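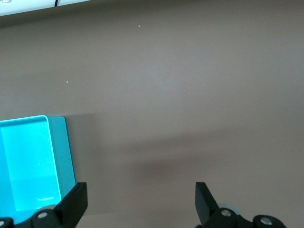 wrist cam, gripper open, tray lower left

Wrist camera segmentation keeps finding parts that don't exist
Posted in: Perception and Calibration

masden_bolts
The detector on my wrist camera has decided my table is a parts bin. Frame attached at the top. The only thing I'd like it to find is the turquoise tray. It finds the tray, fine, then it reports a second object in the dark patch between the fingers, with a grasp pose and a confidence of 0.6, and the planner goes off to pick up a shadow. The planner is very polite about it. It closes on nothing, lifts nothing, and logs a success.
Running Umgate 4 for the segmentation, planner is my own (please be gentle). Over the last 143 cycles it has tried this 13 times.

lyle_boateng
Shadow moves with the arm, so background subtraction will never learn it. Do you have depth on that wrist?

masden_bolts
No depth. It's a small RGB camera and a dream.

tomoyowada
You don't need depth. Convert to a color space that separates brightness from hue and throw out any region that's just the table color, darker. Your table is a dull taupe and the tray is the loudest thing on it. That is an easy day for thresholds. We did this on the Miyazaki cell and I have not thought about it since, except now, thanks to you.

lyle_boateng
Works until someone hands it a gray part. Then you have filtered out the product.

tomoyowada
He has a turquoise tray, Lyle.

lyle_boateng
He has a turquoise tray in October. I have met customers.

kettle_logic
Different angle: why is the planner allowed to log success with nothing in the gripper? Compare final finger width to the expected part width. If they closed all the way, you picked up air. Six lines of code, and it covers you whatever the detector hallucinates next. You've also got two crumbs on that table waiting for their turn.

masden_bolts
The crumbs are under the minimum area, so they get to live there.
Fair point on the width check. I had one, then commented it out while debugging something else and left myself a note saying "put back". The note was in the same file. I have read that file every day.

rpm_memham
Also mask your own fingers. From that mount they should sit in the same pixels whenever the gripper is at a given opening, so build the mask as a function of width. Half the nonsense we saw at Memham was the detector gluing a black finger onto the dark stuff next to it and calling the result a bracket.

lyle_boateng
Agree with this one. I'd do it before any of the color tricks.

tomoyowada
I'd do it after, but I'd do it.

masden_bolts
Update: finger mask in, width check back from the dead. It still sees the ghost part now and then – but it closes, notices it's holding nothing, and files a failure like an adult. Trying Tomoyo's hue thing tonight. Lyle, if a gray part shows up I'm forwarding it to you.

lyle_boateng
Send the tray too, I could use one.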